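Software cuts recalibration time for robot joints, project partners report

A method for keeping robot arms accurate without taking them off the line has completed its final round of trials, the partners in the Cluder project announced on Wednesday, November 16, 2022. The software estimates wear in an arm's joints from the motor current it draws during ordinary work and corrects the arm's movements to match.

Industrial arms drift as they age. Gears loosen, belts stretch, and an arm that once returned to the same point every time begins to miss it by a small but growing margin. The usual remedy is to stop the machine, bring in a measuring instrument and run the arm through a fixed series of poses. At the plants that took part in the project, that procedure took 90 minutes per arm, not counting the time needed to clear the cell and start it up again.

The Cluder method does the same job in the background. A model of each joint is built when the arm is installed. After that, the program compares the current the motors should be drawing with the current they do draw, and works out how much play has developed in each gearbox. Corrections are sent to the controller between work cycles.

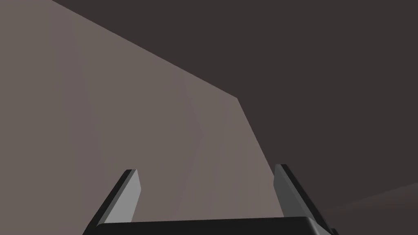 A two-fingered gripper in simulation.

Cluder was led by the controls company Zeltberg, with the gearbox maker Diltanano supplying worn and new parts for comparison. The partners ran the software on 2 production lines, one packing medical supplies and the other assembling pump housings. Together the trials covered 2115 hours of operation and ended in September.

According to the project's closing report, arms running the software stayed within their rated accuracy for the whole of the trial period. Scheduled recalibration stops on the two lines fell by 60 percent. They were not dropped entirely, as the method cannot detect a base that has shifted on its mounting bolts, and a physical check is still needed after a collision or a change of tool.

"We were asked early on whether this would replace the measuring instrument," said Salamatu Frimpong, who led the work at Zeltberg. "It won't. You use the instrument when something has happened to the arm, and you let the software deal with ordinary wear."

The hardest part was temperature, she said. Cold grease makes a joint stiffer, and in early versions the program mistook a cold Monday start for a damaged gear. The current release waits until the motors have warmed up before it begins to record, and it discards readings taken when the arm is carrying a load it has not seen before.

Diltanano's part of the work was less visible but took longer. The company ran gearboxes on a test bench until they failed and opened each one at set intervals to measure the teeth. Those measurements were used to set the thresholds at which the software warns that a part should be replaced – a job that would otherwise have had to wait for failures in the field.

The program works with controllers that report motor current at a high enough rate, and this rules out many older machines. An add-on sensor box, sold under the name Quaye, is planned for those arms. The partners have not set a price for it. 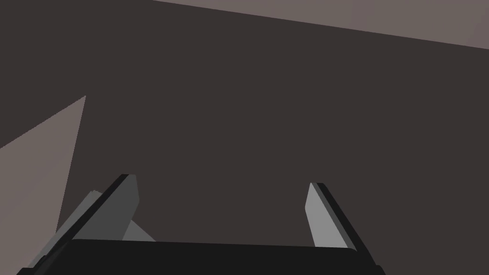

Dede Amoah wrote in response to the announcement that the trials leave out the shops that most need the help. "Our arms are older than anything on those two lines, and the controllers report next to nothing," she wrote. "If the sensor box costs more than a day of downtime, we'll keep doing it by hand. I would also like to see results from a welding cell, where the cables get dragged around all day and the load is never quite the same."

Welding was not part of the trials. The closing report lists it among the areas for further work, together with arms mounted on rails and on mobile bases, where the floor itself adds error that the joint model does not account for.

Zeltberg will offer the software first to customers with arms already under a service contract. The joint models, along with the bench data on gear wear, are to be released to universities without charge. Data from the two production lines will stay with the plants that own it.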